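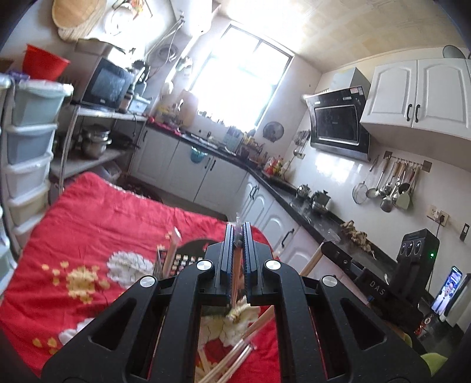 Thin wooden sticks, red floral quilt underneath.

Bamboo vs birch skewers for seedling stakes

Unmont
Posted 12th December

Restocking stakes for tomato and capsicum seedlings in 4 inch pots. I have used 3 mm bamboo for years. The local shop now carries birch at a lower price per bundle. Has anyone run birch through a full season? Main concern is rot at the soil line.

Ivovel
Birch has no useful rot resistance. Mine went soft at the soil line in four weeks under daily watering. Bamboo from the same bench was still firm at 12 weeks. The colour change starts well before it fails, so you get some warning.

Thongdee
Four weeks is enough for most seedlings. Mine go into the ground at week five and get a proper stake then. I don't see the point in paying for 12 weeks of service.

Ivovel
Week five is later than week four.

Thongdee
I bottom water. The top 15 mm of mix stays fairly dry and the birch lasts to planting out. Your figure is for overhead watering.
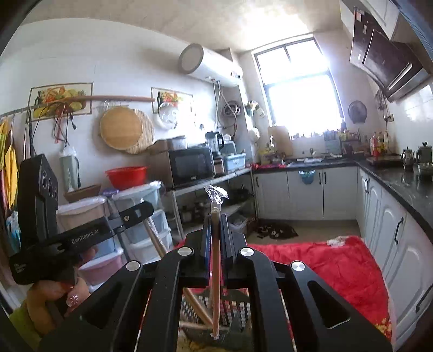 The other thing to check is diameter. Cheap birch varies a lot within one bundle, and the thin ones bow once a capsicum sets its second flush of leaves. I sort them with a drilled gauge block and keep the rejects for labels.

Cernero
Has anyone tried sealing the bottom end? I dipped a batch of birch in melted beeswax in April, to a depth of 4 cm. No softening so far, but they pull out of loose mix more easily.

Unmont
How long was the dip?

Cernero
15 seconds, then stood upright to drain. Longer made the coating too thick.

Ivovel
Wax adds cost and labour. At that point buy bamboo.

Thongdee
Disagree. A block of wax does hundreds.

Unmont
Thanks. I will put 16 pots on each, no wax, overhead watering, same bench. Daranee Somboon at our garden club has a moisture meter I can borrow. Will post readings at planting out.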